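Brornthorpe Racecourse

Brornthorpe Racecourse is a small country horse racing track, known to its regulars simply as "the Thorpe." Racing has been held there since 1867, when a few local farmers marked out a loop on the common and ran their own hunters round it for a silver cup and a good supper. It has stayed a friendly sort of place ever since, and many families have been coming for generations.

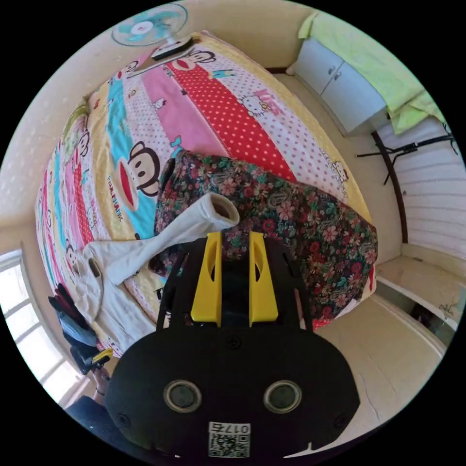
Striped bedspread with printed cartoon characters.

The course is left-handed and very nearly oval, with a long, gentle climb down the far side and a rather sharp final bend that catches out plenty of young riders. The run-in is 400 yards, which sounds short until you have watched a tired horse try to get up it in soft ground! Horses that like to race near the front tend to do well here, though a patient rider who saves a little for the last part can still come through on the outside, where the grass is usually less worn. 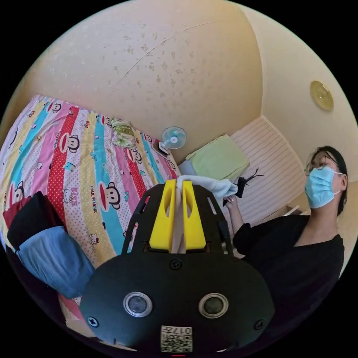
The Tratow Cup

The biggest day of the year is the Tratow Cup, run each September over two miles. The field is limited to 22 runners, and the race is open to horses aged 4 and up. Its best-loved winner is surely Cocco, a small bay mare who was trained just up the lane and who won it twice, the second time by a nose after
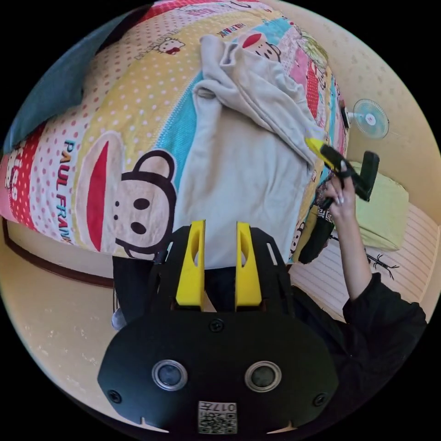

losing several lengths at the start. The bar in the old grandstand is named for her, and so is the opening race on Cup day.

Another favorite is the big gray Ovamano, who never did win the Cup but finished second so often that the crowd cheered him louder than most of the winners.

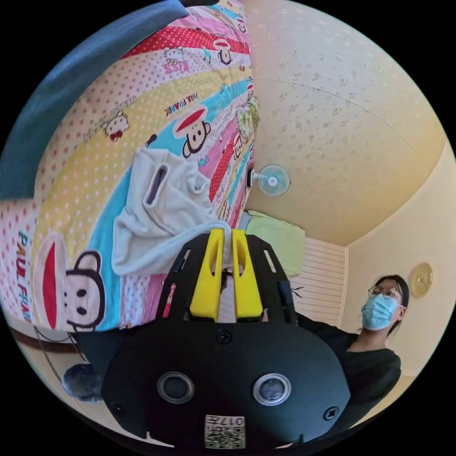 Racing colors have a long history at the Thorpe, and the weighing room keeps a fine collection of old jockeys' silks, many of them put in order by the former clerk of the course, Koen Bakker. The early ones are plain, since owners simply used whatever cloth was at hand. A piece of white fabric, like the one at the tips of the yellow fingers, would have done perfectly well with a colored sash sewn across it. Later owners grew bolder, and stripes, spots and stars all became common on the course.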